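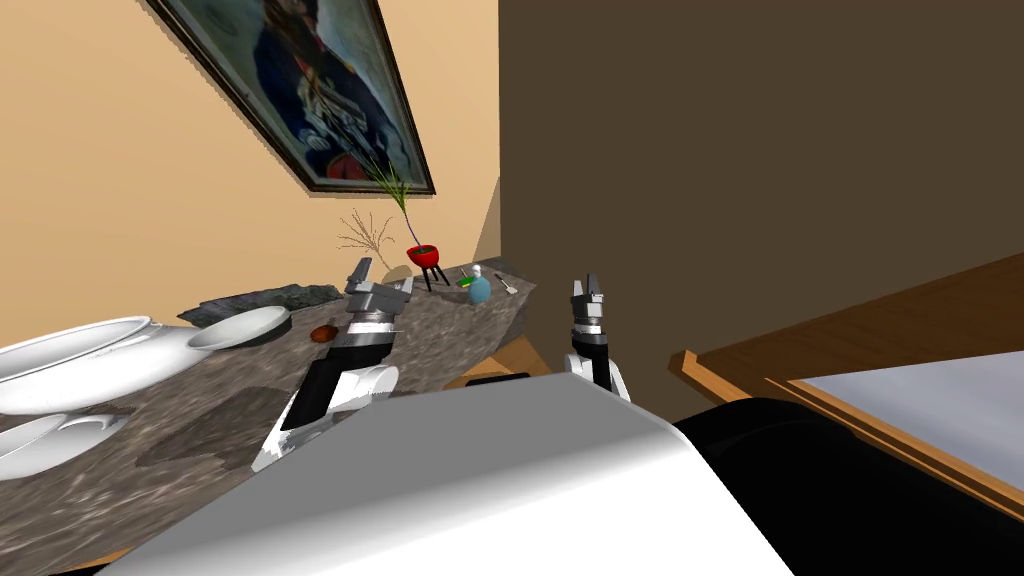

Ticket: Left channel dropout, Lirna stage piano

Home | Tickets | Knowledge base | Log in

Opened March 11, 2023. Status: closed.

Left output cuts out during duet sets at Cadau hall. The fault shows up almost 21 minutes in, on both pieces by Górecki. Right output normal. Headphones normal.

Step 1. Swapped cables at the Staltivard mixer. Fault stayed on left.
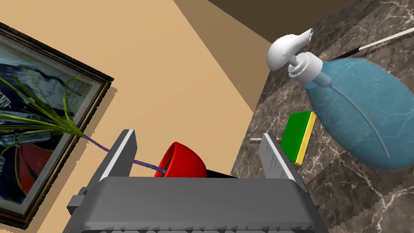 Step 2. Opened the rear panel and reseated the output board connector. Left jack had a cracked solder joint. Reflowed it, ran both channels through a full set, no dropout.

2 comments | 2 shares

Back to top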